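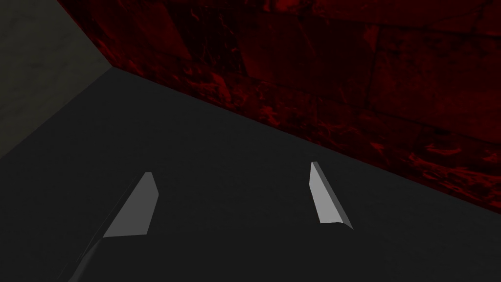
Wrist view in the simulator, both fingers over the bare surface. Red wall is the default texture set.

Thread: Open day at Damix, simulation demo
Posted in: Events and site visits

ssamir_controls
2024-07-23
I went to the Damix open day and sat through both simulation sessions. Notes for anyone who couldn't get a place.

The setup is a two-finger gripper in a rendered room, driven from the Stemura planner. The first session was all free-space motion: approach angles, finger clearance, joint limits. The second was contact, with a knob as the target. They quoted 3824 simulated episodes for the knob task, of which 1274 used randomized lighting and wall textures. Visitors got a printed sheet with the same numbers and no failure breakdown.

I asked for the friction coefficients on the finger pads. The presenter didn't have them and took my email.

Sanaa Samir

hilitz_user26
Was the Hilitz controller in the loop, or was the planner writing joint positions straight into the sim? Makes a big difference to what the demo shows.

ssamir_controls
Straight in. The controller was on a slide with a July release note next to it, and that was all.

gantry_mike
Then I don't see what there was to visit. Perfect actuators, perfect state, no latency. You could have stayed home and watched a recording.

torque_ripple
Disagree. You can learn a lot about approach planning without a drive model. The knob is a decent test as well. It sticks out from its base, so the hand has to come in without fouling whatever stands next to it.

ssamir_controls
Clearance was the better half of the day. They stopped the run with the hand close in and talked through the wrist orientation.

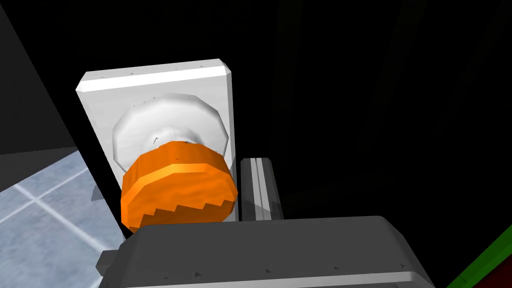 The palm is wide compared with the knob, and there is a gray rail standing to the right of it, so I asked how much margin the planner keeps. Answer: 26 mm by default, less if you override it per object. The collision shapes are simplified hulls – the render is coarse too, with visible facets on the knob – and I would want finer ones before trusting a smaller margin.

gantry_mike
26 mm is huge. Our Chauhan cell runs with 2.

torque_ripple
Your Chauhan cell has fixed parts in fixed nests. Compare like with like.

gantry_mike
Fair on the nests. I still want to see it on hardware before I give up a day for it.

hilitz_user26
Sanaa, if they send the friction values, can you post them here? I have a similar contact model and would like to compare.

ssamir_controls
Will do. Nothing from them yet.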